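The Drawer Club

On Thursday afternoons the robotics club at Kalogeropoulos College argues about furniture. There was a time it argued about wheels, and before that about who had flattened the battery, but in November the club took on a new challenge and the talk turned to cabinets.

The challenge is called Flundosa, and it's run by Traritz, a workshop that lets school clubs loose on its two-armed robot. Teams must teach it household chores. A chore scores up to 70 points, and the one worth the full 70 is opening a drawer, putting something in it and shutting it again. Any toddler can do the first part. Most teenagers, their parents report, have trouble with the last.

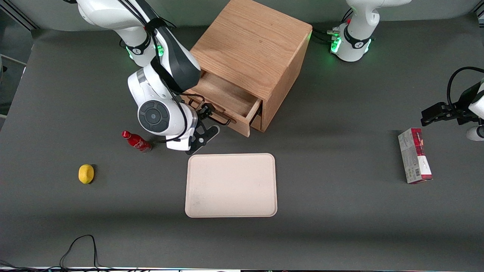
Photo: Zorora Magazine

The cabinet has one drawer and a black bar handle, and the students have come to know that handle better than they know their maths teacher. A gripper has two fingers and no common sense. Come in too high and it closes on air. Come in too low and the whole cabinet goes for a walk across the table, which the rules call "displacement" and the club calls something else.

Then there's the question of what to do with the second arm. One faction wants it to steady the cabinet. The other says it should keep well out of the way, a view shared by anyone who has cooked with a relative. The lemon is a favourite practice object all the same, and both factions agree it rolls.

The club has logged 400 attempts in its notebook, in seven colours of pen. The comments started out long and technical. Lately they run to "nope" and, once, "nearly" — underlined twice. The next round is in two weeks, and the argument about the second arm is still going.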